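Looking after wooden worktops and tables

Oiled wood

An oiled top wants a fresh coat when water stops beading on it. Test with a teaspoon of cold water in three or four places, including the spot nearest the sink or window. If the water darkens the wood within a minute, it is time.

Wash the top the evening before with warm water and a few drops of washing-up liquid, rinse with a clean cloth and leave it to dry overnight. Raised grain can be taken down with 240 grit paper, always along the grain. Wipe off the dust with a cloth barely damp with white spirit and let that flash off before opening the oil.

Quantities: 500 ml of Danish oil is plenty for a kitchen run of ordinary length, with enough left for the next coat. Pour a little at a time, spread it with a lint-free cloth, wait fifteen minutes and wipe away everything that has not soaked in. Oil left standing on the surface goes tacky and has to be scrubbed back with a nylon pad and fresh oil. Two thin coats on wood in use, four on new wood, with at least six hours between them. In February, in an unheated room, allow a full day.

Oily rags can catch fire by themselves when bundled. Spread them flat outdoors until stiff, or soak them in water before they go in the bin.

Varnished and lacquered wood

Varnish does not take oil. If the finish is sound, a damp cloth and a dry one are all it needs. Avoid silicone polish, which gets into scratches and makes later coats crawl.

Dull patches can be keyed with 320 grit and given a thin coat of the same type of varnish. Feather the edge of the patch well past the damage. Where the finish is lifting over more than a hand's width, strip the whole top; a patch that size will always show.

Tape and adhesive marks

Low-tack masking tape is safe on a cured finish for a few days. Ordinary parcel tape and cloth tape are not, particularly in sun. To lift old tape, warm it with a hairdryer on the low setting and pull it back on itself, slowly, keeping the angle shallow. Residue comes off lacquer with a little vegetable oil left on for ten minutes, then soapy water. Use white spirit on oiled wood and re-oil the strip afterwards. Acetone will take most finishes off altogether.

If the wood under the tape is paler than the rest, leave it uncovered for a month or two before doing anything about it.

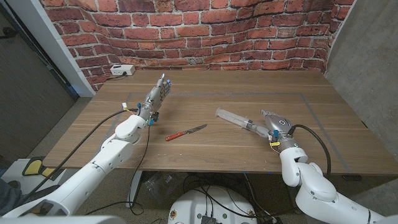
Elīna Navickas wrote in to disagree on the vegetable oil: on her own lacquered table it crept into a hairline crack and left a dark thread that never came out. She uses a plastic card and patience, then a cloth wrung out in warm water with a drop of detergent, and keeps solvents for the underside. It is a fair point for any finish with cracks in it. Check with a torch held low across the surface first.

White rings and black stains

A white ring is moisture in the finish. Leave it a day, as many fade unaided. If it stays, rub lightly with a soft cloth and a very mild abrasive paste, stopping as soon as the mark goes.

A black stain is usually iron reacting with tannin, most often in oak, from a wet tin or a pan left standing. Oxalic acid crystals dissolved in warm water will lift it from bare wood. Wear gloves and eye protection, brush the solution over the whole board to avoid a tide line, and rinse three times. Do not sand until it has been rinsed, as the dust is harmful.

Movement

Solid tops shrink and swell across the width. Fix them with slotted brackets or buttons, with the screws in the middle of the slot. A top screwed down tight through round holes will split or cup, generally in the first winter of heating. Keep radiators at least 200 mm away from end grain – more if there is room – and oil the underside at the same time as the top.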